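Drolla to bring robot arms to the sorting benches at its Carkdale packing hall

Carkdale, June – Drolla, the family-run packer of small household and garden goods, is to put robot arms to work at two of the benches in its Carkdale hall this summer. Everyone who works at those benches now will stay with the company, on the same pay and the same hours, and most of them have already had a hand in deciding what the arms should do and, just as importantly, what they should leave alone.

The arms will take over the picking and placing of small round items, a job that our people have done by hand for as long as any of us can remember and that has given a good many of them sore wrists along the way. Before any arm goes near a real bench, the work is being tried out on screen, using simulation software called Ridider.

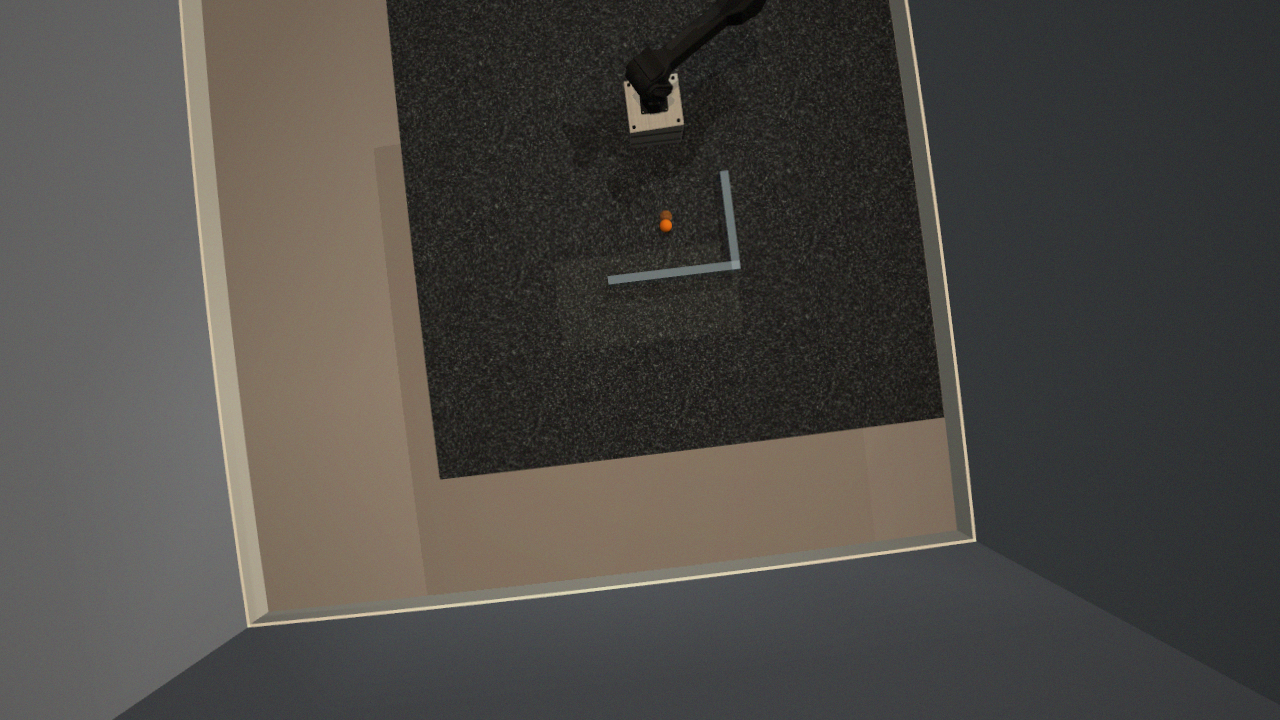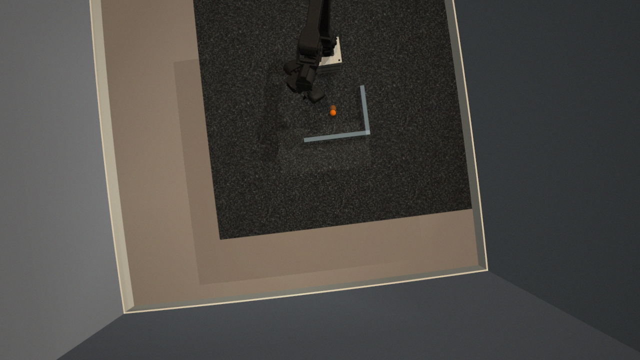
Two views from the computer simulation: a black robot arm, a pair of small orange balls and the pale L-shaped corner beside them.

Building the task in simulation first has let us be patient about it, and we are very glad that we were. Our engineering partner, Hsueh, has put the virtual arm through 2,356 practice runs so far, changing where the balls start, how close together they lie and which way the arm comes down towards them. Two small things side by side are a good deal harder for a machine than one on its own, as anybody who has tried to pick a single pea off a plate with a pair of tongs will understand, and this is where much of the spring has gone.

It has also meant that the people from the benches could join in from the very start. Every Monday, once the morning delivery has been put away, a group of them sits down with the engineers over tea and toast to watch the latest runs and say what they think. They have not been shy! Several of their suggestions are now part of the plan, among them a slower approach when items are touching and a stop button that can be reached from either side of the bench without stretching.

"I have worked on these benches myself, and I know how your hands feel at the end of a long week," said Yu-ting Shek, operations manager at Drolla. "When we first talked about robots there were some worried faces in the canteen, and I quite understood why, so we promised that we would show everybody everything, including the runs that went badly. I think that has made all the difference. People come up to me now with ideas I would never have had on my own – and one or two have asked when they can start their training, which has pleased me more than I can say."

Training will be open to all 80 people who work in the Carkdale hall, whichever bench they are on, and will take place in paid time. Those who complete it will be able to set up an arm at the start of a shift, clear a simple stoppage and change over from one product to the next. Checking, mending and the packing of mixed orders will carry on being done by hand, and more of the day will be given over to them once the arms are in place.

The early shift will be the first to work alongside the new equipment, with the late shift following when the early team is happy with how things are going. Staff from both shifts will keep up their Monday meetings with Hsueh throughout, and families will be invited in for an open afternoon so that they can see the benches for themselves.

About Drolla
Drolla packs small household and garden goods for independent shops, and has its main packing hall at Carkdale. Press enquiries and requests to visit should be addressed to Yu-ting Shek at the Carkdale office.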